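Subject: Re: [burnodik-home] Storing spare leads and adapters
From: list member, Enside branch
To: burnodik-home

Replying on the list because two people wrote to me off it with the same question.

Earlier in this thread, the Hira branch wrote:

> We are clearing the back cupboard at the hall before January and
> have found a lot of spare wire, chargers and extension leads. Some
> of it must be from the old sound system. Does anyone have a way of
> sorting this that does not take a whole weekend? We would also like
> to know what people keep and what they throw out. Our own feeling is
> that if it has been in a cupboard for years it can go, but one
> member is strongly against that.
>
> Second question, does the recycling center at Cù still take
> cable, and do they want the plugs cut off first?

To take the second question first: yes, Cù still takes cable. They take it with the plugs on. There is a cage for it to the left of the gate, past the paint. They want batteries out of everything, and they will send you home if they find one in a cordless phone base. The gate shuts at 4, and the line for cars gets long in the last half hour, so go in the morning if you can.

As for sorting, we did ours last winter and it took two evenings. The method was dull but it worked. We put everything on the tables and made piles by what was on the end of the lead. Anything with a wall plug went in one pile, anything with an audio plug in another, and loose wire with small connectors in a third. Length and color can wait. If you start sorting by length on the first pass you will be there all night.

Power adapters should be read one at a time. The output voltage is printed on the label, usually in very small type. Write it on masking tape in marker and stick the tape on the plug end, so you can see it when the adapter is in a box. We had 78 adapters, and fewer than half matched anything the branch still owned. Those with no readable label went straight to Cù. Do not keep an adapter you can't read. Someone will plug it into something sooner or later.

Extension leads need a proper look along the whole length. Run the lead through your hand, unplugged, and feel for nicks and flat spots. Check that the plug grips the outer jacket and that you can't see the inner wires where it goes in. We threw out more of these than I expected. Tape over a cut is not a repair.

The loose wire is the hard part. It tangles again as soon as you put it back, and a deep container makes that worse.

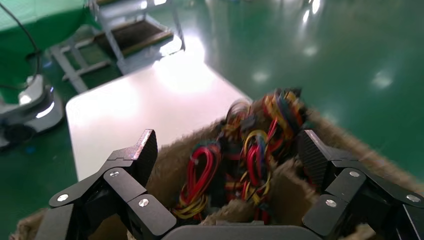 Posted to burnodik-home from the Enside branch, 9:40 p.m.

What we do now with short pieces is fold each one in half twice and put a twist tie around the middle. It is slow for the first dozen and then you stop noticing. Pieces longer than your arm get coiled and hung on a hook. Don't wind them around your elbow, as that puts a twist in every turn and the wire never lies flat again. Lay the loops into your hand one at a time and let the wire turn the way it wants to.

For storage we use shallow drawers with a label on the front. Shoe boxes would do just as well. The main thing is that you can see the bottom without tipping it out.

On what to keep, our rule is two spares of anything in use and none of anything that isn't. Your member who is against throwing things out may like that better than a date. We made one exception, for the long microphone leads, which cost a lot to replace and get borrowed by the school.

The cost was small. We bought a pack of 300 twist ties and a roll of masking tape, and have used 112 of the ties so far. The rest are in the top drawer, and Hira is welcome to them. I can leave them at the Enside front desk with a note on the bag.

If anyone knows of a place that takes old audio mixers in working order, please write to the list. Ours has been under the stage since the fall and Cù would only scrap it.

--
burnodik-home mailing list
To leave the list, send a blank message with the word "unsubscribe" in the subject line.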